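Bonside leader rules out Skarkon pact

The leader of the Bonside group says there will be no deal with Skarkon, before or after the vote. "We were asked twice. We said no twice," she told us on Tuesday, between meetings. 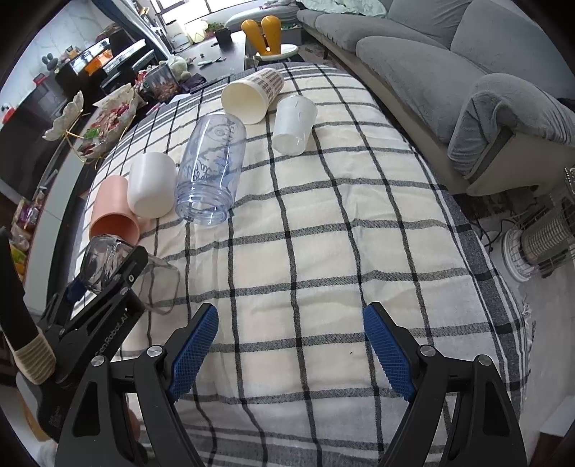 Cups on a checked blanket

Her party holds 4 seats and wants the Dumlao bypass inquiry reopend. "80 pages and not one answer. People are fed up." Would she quit if it fails? Long pause. "Ask me in December."

On the Jekoment by-election, less to say. "We're standing. That's it."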